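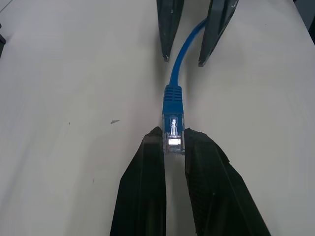

로봇은 누가 돌봐 주나요?

사람이 돌봐 줍니다. 공장이나 연구실에서 일하는 로봇에게는 거의 언제나 담당자가 있고, 담당자는 로봇을 닦고, 조이고, 점검하고, 고장 나면 고칩니다. 로봇이 스스로 알아서 하는 일은 생각보다 적습니다. 자기 손가락에 먼지가 앉아도 모르는 로봇이 대부분이니까요.

로봇 851호의 하루

브로시타르 작업실에는 851호라는 로봇이 있습니다. 이름이 왜 이렇게 멋이 없냐고요? 만든 회사인 에시엔에서 붙인 번호가 그대로 이름이 되었습니다. 한때 '번개'라고 부르자는 의견이 있었는데, 851호가 케이블 하나를 천천히, 아주 천천히 집어 드는 모습을 보고 다들 조용해졌습니다.

851호는 팔이 두 개 달린 로봇입니다. 하는 일은 케이블 다루기입니다. 집고, 건네고, 방향을 맞추고, 구멍에 꽂습니다. 여러분은 충전기를 꽂을 때 눈을 반쯤 감고도 하지요. (물론 USB는 꼭 한 번 거꾸로 넣어 보고, 뒤집어 보고, 다시 처음 방향으로 돌려서 꽂습니다. 어른들도 그럽니다.) 로봇에게는 이게 꽤 어려운 일입니다. 플러그는 작고, 줄은 제멋대로 휘고, 구멍은 도와줄 마음이 없습니다.

이 로봇의 담당자는 바르바라 노바코프스키 씨입니다. 아침마다 커피보다 로봇을 먼저 켭니다. 커피가 먼저여야 한다고 본인도 생각하지만, 851호는 준비하는 데 30분이 걸리고 커피는 금방 되기 때문에 어쩔 수 없습니다.

준비 운동부터

전원을 켜면 851호는 먼저 관절을 하나씩 움직입니다. 어깨, 팔꿈치, 손목 순서입니다. 체육 시간 맨손 체조와 비슷한데, 대충 하는 척만 하는 친구가 없다는 점이 다릅니다.

관절마다 안에 모터가 있고, 모터 옆에는 '엔코더'라는 부품이 있습니다. 엔코더는 관절이 지금 얼마나 돌아가 있는지 재는 각도기입니다. 로봇은 이 각도기들의 숫자를 모아서 자기 손이 어디쯤 있는지 계산합니다. 여러분이 눈을 감고도 코를 만질 수 있는 것과 비슷하지요. 지금 해 봐도 됩니다. 눈을 찌르지는 마세요.

체조하는 동안 노바코프스키 씨는 소리를 듣습니다. 건강한 관절은 낮게 윙 소리를 냅니다. 드르륵 소리가 나면 그날 오전은 길어집니다. 지난 9월에 드르륵 소리가 났을 때는 관절을 열어 보고, 기록을 읽어 보고, 에시엔에 전화까지 했는데, 알고 보니 책상 위에 굴러다니던 연필이 떨고 있었습니다. 점검표에는 그날 이후로 '연필 치우기'라는 칸이 있습니다.

손가락이 제일 바쁩니다

로봇 팔 끝에 달린 집게를 '그리퍼'라고 부릅니다. 851호의 그리퍼는 손가락이 두 개씩입니다. 다섯 개가 아니라서 불편할 것 같지만 플러그를 잡는 데는 두 개면 됩니다. 가위바위보는 곤란합니다. 보를 낼 수가 없거든요.

손가락에서 물건이 닿는 쪽은 미끄러지지 않아야 합니다. 운동화 바닥을 떠올려 보세요. 새 운동화는 바닥이 쫙쫙 붙지만 오래 신으면 반들반들해져서, 비 오는 날 급식실 앞에서 부끄러운 일이 생깁니다. 로봇 손가락도 그렇습니다. 그래서 851호는 손가락 겉에 프리크몽이라는 회사의 얇은 띠를 감아 쓰고, 물건을 3000번 잡으면 띠를 새것으로 바꿉니다. 몇 번 잡았는지는 컴퓨터가 세어 줍니다. 사람이 세면 중간에 꼭 전화가 옵니다.

띠를 바꾸는 순서는 이렇습니다.

로봇을 멈추고 비상 정지 단추를 누릅니다.
헌 띠를 벗겨 냅니다. 끈적한 자국도 닦아 냅니다.
새 띠를 주름 없이 감으려고 노력합니다.
주름이 생깁니다. 심하면 다시 감습니다.
손가락을 오므려서 양쪽 끝이 잘 만나는지 봅니다.
힘을 약하게 맞추고 연습용 플러그를 잡아 봅니다.

마지막 단계가 중요합니다. 너무 세게 잡으면 플라스틱 플러그에 금이 가고, 너무 약하게 잡으면 꽂는 순간 플러그가 손가락 사이에서 밀려납니다. 달걀을 쥐고 문을 두드린다고 생각해 보세요. (집에서 진짜로 해 보면 안 됩니다. 이 글을 읽은 탓이라고 해도 안 됩니다.)

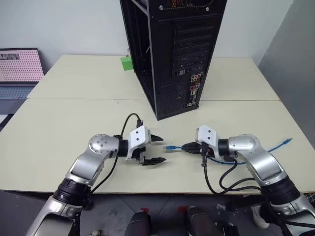 두 팔을 함께 쓰는 로봇은 양쪽 팔의 자리를 서로 맞춰 주어야 합니다. 한쪽 팔만 똑똑해서는 소용이 없습니다. 왼팔은 물건이 여기 있다고 믿고 오른팔은 저기 있다고 믿으면, 둘은 허공에서 아주 정성껏 악수에 실패합니다. 그래서 노바코프스키 씨는 한쪽이 물건을 들고 다른 쪽이 다가가는 연습을 시킵니다. 파란 USB 플러그의 금속 끝이 맞은편 그리퍼의 벌어진 손가락 쪽을 향하고 있지요? 이럴 때 두 팔의 계산이 조금만 어긋나도 손가락은 플러그 옆의 공기를 잡게 됩니다. 공기는 꽂을 데가 없습니다.

자리를 맞추는 일을 '보정'이라고 합니다. 영어로는 캘리브레이션인데, 발음하다가 혀가 꼬이면 그냥 보정이라고 하세요. 방법은 이렇습니다. 위치를 정확히 아는 점을 하나 정해 두고, 왼팔과 오른팔이 번갈아 그 점을 짚게 합니다. 두 팔이 말하는 위치가 다르면 컴퓨터에 그 차이를 적어 둡니다. 다음부터 컴퓨터는 차이만큼 고쳐서 움직입니다. 방 시계가 늘 빠르다는 걸 아는 사람이 머릿속으로 빼서 읽는 것과 같습니다. 물론 그런 사람도 지각은 합니다.

카메라도 보정합니다. 손목에 달린 작은 카메라는 플러그를 가까이에서 봅니다. 그런데 렌즈에 손자국이 하나 찍히면 로봇에게는 세상이 안개 낀 아침이 됩니다. 렌즈는 부드러운 천으로 닦습니다. 티셔츠 자락으로 닦는 사람도 있다는 소문이 있는데, 노바코프스키 씨는 그 소문에 대해 할 말이 없다고 합니다.

줄, 줄, 또 줄

로봇을 돌보는 사람에게 무엇이 가장 골치 아픈지 물으면 모터나 인공지능 같은 멋진 대답을 기대하게 됩니다. 대답은 줄입니다. 로봇 팔에는 전기를 보내는 줄과 신호를 보내는 줄이 따라다닙니다. 팔이 움직이면 줄도 같이 움직이고, 움직이다 보면 꼬이고 당겨지고 어딘가에 걸립니다.

너무 팽팽하면 팔을 뻗을 때 줄이 빠집니다. 너무 헐렁하면 책상 모서리에 걸리거나 로봇이 자기 줄을 자기가 집습니다. 851호도 한번 그런 적이 있습니다. 자기 카메라 줄을 플러그인 줄 알고 조심조심 들어 올렸고, 뽑았고, 그러자 아무것도 안 보이게 되어 그대로 멈췄습니다. 잡는 솜씨만큼은 그날이 최고였다고 합니다.

줄 점검은 손으로 합니다. 로봇을 끄고, 줄을 처음부터 끝까지 손가락으로 따라가면서 납작하게 눌린 곳이나 껍질이 벗겨진 곳이 있는지 찾습니다. 이상한 곳이 있으면 줄을 바꿉니다. 테이프로 칭칭 감고 모른 척하는 방법은 트롤스테드 공장에서 써 본 적이 있는데, 그 공장에서는 이제 그 방법을 쓰지 않습니다.

고장이 나면 어떻게 하나요

고칠 때는 쉬운 것부터 봅니다. 전원이 켜져 있는지, 줄이 꽂혀 있는지, 비상 정지 단추가 눌린 채로 있는지 차례로 확인합니다. 비상 정지 단추를 눌러 놓고 로봇이 안 움직인다며 한참 설명서를 읽는 일은 어른들 사이에서 꽤 자주 일어납니다. 그다음에는 기록을 읽습니다. 로봇은 무슨 일이 있었는지 컴퓨터에 줄줄이 적어 두는데, '오른팔 손목, 힘이 너무 셈'처럼 솔직한 일기입니다. 여러분 방학 일기보다 솔직할지도 모릅니다.

원인을 찾으면 한 번에 한 가지만 바꿉니다. 나사도 조이고 줄도 바꾸고 프로그램도 고쳤는데 로봇이 움직이면, 무엇 때문에 나았는지 알 수가 없습니다. 한 가지를 바꾸고, 시험하고, 공책에 적고, 다음으로 넘어갑니다. 느려 보여도 다음에 같은 고장이 났을 때 공책을 펴면 됩니다. 글씨를 알아볼 수 있게 썼다면 말이지요.

로봇 옆에서 지킬 것

로봇이 움직일 때는 팔이 닿는 곳에 손이나 머리를 넣지 않습니다.
멈춰 있는 로봇도 전원이 켜져 있으면 움직일 수 있다고 생각합니다.
긴 머리는 묶고, 목걸이나 늘어진 끈은 풀어 둡니다.
비상 정지 단추가 어디 있는지 먼저 알아 둡니다. 심심해서 누르지는 않습니다.
로봇이 떨어뜨린 물건은 담당 어른이 로봇을 멈춘 다음에 줍습니다.

알아 두면 좋은 낱말

그리퍼: 로봇 팔 끝에서 물건을 잡는 집게.
엔코더: 관절이 얼마나 돌았는지 재는 부품.
보정: 로봇이 생각하는 위치와 진짜 위치의 차이를 찾아 고치는 일.
비상 정지 단추: 누르면 로봇이 바로 멈추는 단추. 대개 빨갛고 큽니다.
점검표: 할 일을 적어 둔 종이. 851호의 점검표에서는 연필 칸이 맨 위에 있습니다.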